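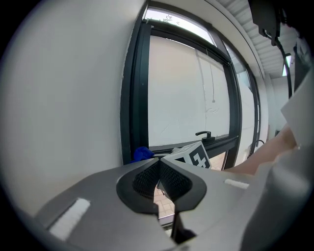

UKNESS, September

I have now lived with the Imholm roller blind for two summers, which seems long enough to have an opinion about a piece of fabric on a tube. I bought the off-white one. The store calls the color Oat. My neighbor Kirsty Partington calls it "envelope," and she has the better eye.

Some background, for anybody shopping for the same kind of window. Mine is tall, dark-framed, and gets the sun from lunch until dinner. The previous owners had curtains on it, heavy green ones that smelled like a dog I never met. They came down the first weekend. For a month after that I had nothing, and learned what the people across the street watch on television, and presumably they learned the same about me.

I looked at three blinds. The Ellance was nice and cost more than my first car's transmission. The Noonan was cheap and had a spring mechanism, the kind you tug and let go, and I grew up with one of those and still flinch. The Imholm sat in the middle and worked on a cord, so I went with the Imholm.

Installation is two brackets and a tube. The instructions have no words in them, only a cheerful bald man who owns a level. I also own a level. It took me most of a Tuesday evening, and a fair part of that was spent on the floor feeling for a screw the same beige as the tile. If you have tile floors, put a towel down first. The brackets themselves are solid and have not budged.

Now the fabric. It does what I paid for, which is to turn a hard afternoon glare into something you can read a book in. It doesn't black out the room and doesn't claim to. If you work nights, buy something else. What it does do, and what the product page is quiet about, is crease. Mine has faint lines and wrinkles across it that arrived with it in the box. I was told by the store they would "relax." I have relaxed considerably more than they have. I tried leaving the blind all the way down for a week. I tried a hair dryer on low. You stop noticing after a while, in the way you stop noticing a refrigerator hum, and then a guest comes over and runs a finger along one.

The cord is thin, and there's a small knob at the end of it. I like the knob. It is easy to find in the dark and it gives you something to hold. The cord I like less. It's long enough that a toddler or a cat would take an interest, and although a cleat for tying it up comes in the bag, it is a flimsy little thing and I replaced it with a metal one from the hardware store for two dollars. Do this on day one if there are children in the house. It should not have been left to me to work that out.

My real complaint is about the handle. My window has a black lever down on the bottom rail, and with the blind drawn nearly to the sill, the two of them are close neighbors. Opening the window means raising the blind a few inches first, or the hem catches on the lever and the whole thing goes up crooked. Once crooked, it rolls crooked, and you get to lower it all the way and start over. Measure where your handle sticks out before you order. If I were doing it again I'd mount the brackets an inch farther into the room. The bald man had no view on this.

Cleaning: a damp cloth, lightly, and let it hang until dry. I keep something to wipe with near the sill, where all the dust ends up anyway. On an off-white blind you'll see every fly that ever had a bad day. Do not use the spray stuff with bleach in it. I did a test patch up at the top — now permanently a slightly different shade of envelope — and was glad it was up at the top.

The box says the mechanism is rated for 1,000 cycles. At my rate, down at lunch and up at dinner, that should have run out some time ago, and it still goes up and down without complaint, so either the box is modest or I skip more days than I think.

Would I buy it again? Probably, in the gray. Against a charcoal frame the pale fabric looks smart from across the room, but up close it shows its age and mine. Four stars for the mechanism, three for the fabric, and one for the cleat, which is in a drawer somewhere if anybody wants it.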